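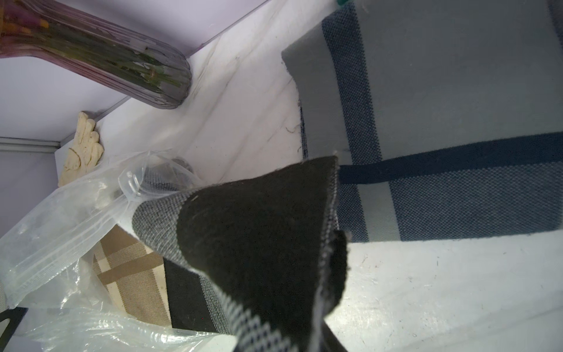

4 min read

Custom earplugs vs foam for band practice, worth the money?

gruteten_low
I play bass in a community big band and sit directly in front of the trumpets, a seat I was given as the newest member and have held for 5 years. My audiologist in Partington quoted me $238 for moulded plugs with the flat filters. Foam ones cost next to nothing but turn the whole band into a rumour. Has anyone paid up and been glad of it?

R. Adamczyk
Yes. Mine fit beautifully and I can still hear when I'm flat, so budget for that disappointment as well.

olia_reeds
Slight dissent. I tried the reusable silicone ones from the chemist first and they were fine for rehearsals. Clarinet though, so with anything in my ears I mostly hear my own jaw.

Teodor M
The jaw thing is occlusion. It's worse with shallow plugs, and a deeper custom mould usually helps. Ask about it at the impression appointment, because mine needed redoing and the second lot of goo was no more dignified than the first.

benito_c
Can't see the point, sorry. I've drummed since I was 16 with nothing in and my hearing is perfectly good.

R. Adamczyk
Benito, at the Hullholm gig we called the wrong tune to you 4 times.

benito_c
That was the foldback.

Imad Salameh
Foam does plenty if you roll it thin, pull the ear up and back, and hold it in until it expands. Most people park it in the doorway and complain. Sound quality is still rubbish, I'll give you that.

olia_reeds
Agree with Imad on fitting. Disagree that anyone at my rehearsals is doing it.

gruteten_low
Updating for the record, August 30, 2021. Impressions done, baseline hearing test done at the same visit. Small dip in the left ear, trumpet side. She wants me back in a year and said to get up and walk out for a bit every 60 minutes. The conductor has been informed and is taking it personally.

Teodor M
Which filters did you go for?

gruteten_low
The middle ones. Can swap later if the trumpets improve.

We use cookies to keep you logged in and remember your settings. Accept | Manage preferences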